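수건 얘기 타래로 조금 길게 씁니다. 원룸에서 투룸으로 옮기고 나서 침구랑 수건을 정리하면서 알게 된 것들입니다.

1/
이사 온 뒤로 빨래는 침실에서 갭니다. 거실에는 앉을 데가 마땅치 않고 침대가 제일 넓습니다. 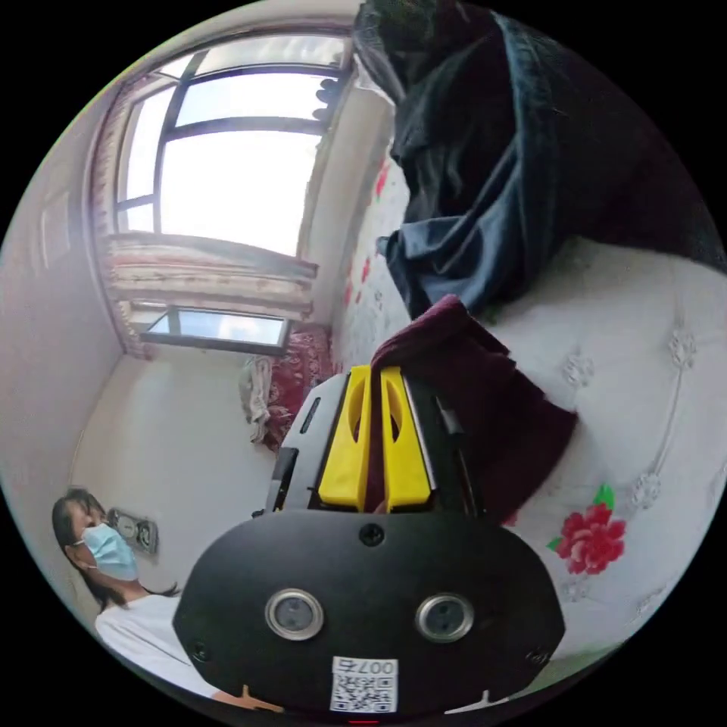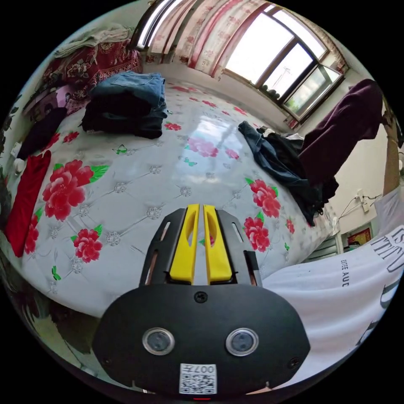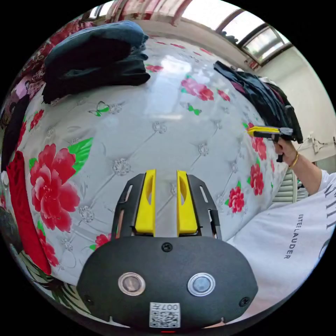
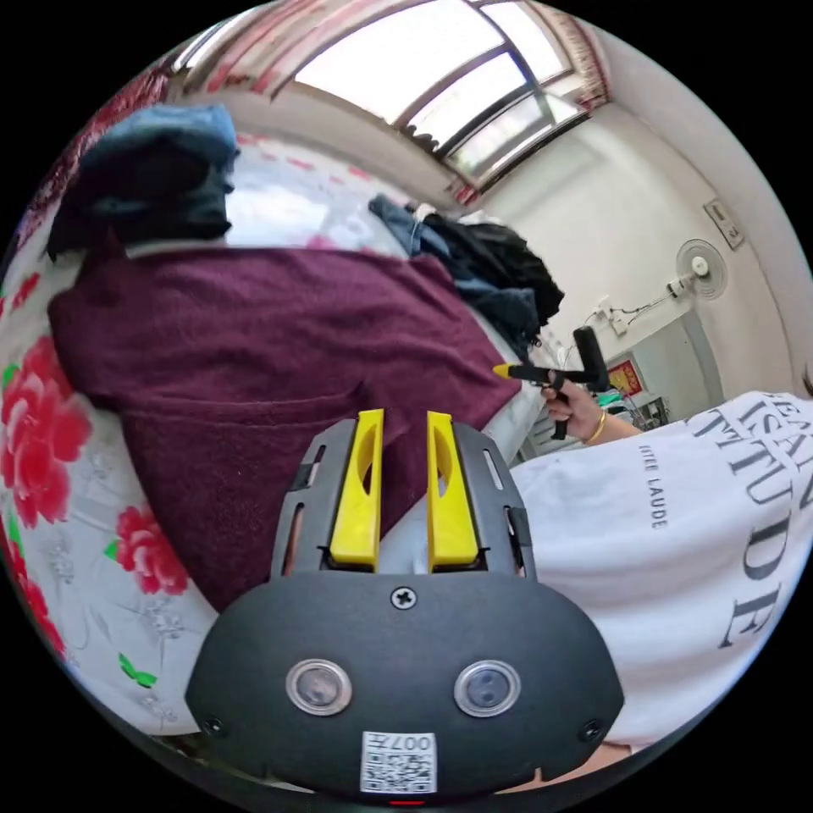

2/ 수건 무게
수건 살 때 보는 숫자는 GSM입니다. 1제곱미터당 몇 그램인지 적은 것입니다. 예전에 쓰던 건 700이었습니다. 두껍고 물은 잘 먹는데 장마철에 안 마릅니다. 7월에 이틀 널어놔도 눅눅해서 결국 냄새가 났습니다.

3/
그래서 464짜리로 바꿨습니다. Prikik이라는 데서 샀고 숫자가 애매한 건 저도 왜인지 모릅니다. 제품 설명에 그렇게 적혀 있었습니다. 머리 긴 사람은 한 장으로 좀 모자랄 수 있습니다. 저는 충분합니다.

4/ 세탁
섬유유연제는 안 씁니다. 쓰면 촉감은 좋은데 물을 덜 먹습니다. 대신 탈수를 한 단계 올리고, 꺼내서 세게 몇 번 텁니다. 터는 게 제일 효과가 컸습니다.

5/
색 있는 수건은 처음 세 번은 따로 빨았습니다. 귀찮아서 네 번째부터 같이 돌렸는데 흰 양말 한 켤레가 분홍이 됐습니다. 진한 색은 다섯 번까지는 따로 하세요.

6/ 개는 법
긴 쪽을 반으로, 다시 반으로, 그다음 삼등분. 접힌 면이 앞으로 오게 넣습니다. 호텔식으로 말아서 세우는 것도 해봤는데 우리 집 선반은 깊이가 얕아서 자꾸 굴러떨어졌습니다.

7/ 장수
혼자 살면 몇 장이 맞냐고 Isabelle이 물어봐서 적습니다. 저는 매일 한 장 쓰고 주 2회 빨래합니다. 세면 수건 여덟 장이면 돌아갑니다. 손님용은 따로 두 장. 그 이상은 자리만 차지했습니다.

8/
전에는 사은품 수건을 안 버리고 다 갖고 있었습니다. 돌잔치, 개업, 체육대회 글씨 박힌 것들. 이사하면서 얇아진 건 잘라서 걸레로 쓰고 상태 괜찮은 건 유기견 보호소에 보냈습니다. 보내기 전에 수건 받는지 꼭 전화로 물어보세요. 제가 처음 전화한 곳은 이미 많다고 했습니다.

9/ 이불 커버
수건보다 이쪽이 더 골치였습니다. Irari 커버를 샀는데 안쪽 끈이 네 귀퉁이에만 있어서 가운데가 뭉칩니다. 옆선에 끈 두 개를 직접 달았습니다. 손바느질로 20분 걸렸습니다.

10/
커버 크기는 길이 210이면 싱글 이불에 맞습니다. 다만 면 100은 첫 세탁에 줄어듭니다. 제 건 3cm 줄었습니다. 딱 맞게 사면 나중에 이불이 안에서 접힙니다.

11/ 건조기
없습니다. 둘 자리가 없어서 제습기로 버팁니다. 방문 닫고 제습기를 건조대 아래쪽으로 틀면 저녁에 넌 게 아침에 마릅니다. 건조대는 벽에서 한 뼘 띄웁니다. 건조기 쓰시는 분들은 465든 700이든 별 상관 없을 것 같습니다.

12/
오타. 11번의 465는 464입니다.

13/
Brock이 빨래 삶냐고 물어봤는데, 행주만 삶습니다. 수건은 냄새가 심할 때 과탄산소다 두 숟갈 넣고 60도로 돌립니다. 진한 색은 물이 빠질 수 있어서 40도로 합니다. 울이나 실크가 섞인 건 넣지 마세요.

14/
베갯잇이랑 매트리스 커버는 아직 정리가 안 끝났습니다. 다음 주에 매트리스 커버 하나 더 사보고 이 타래에 이어서 쓰겠습니다.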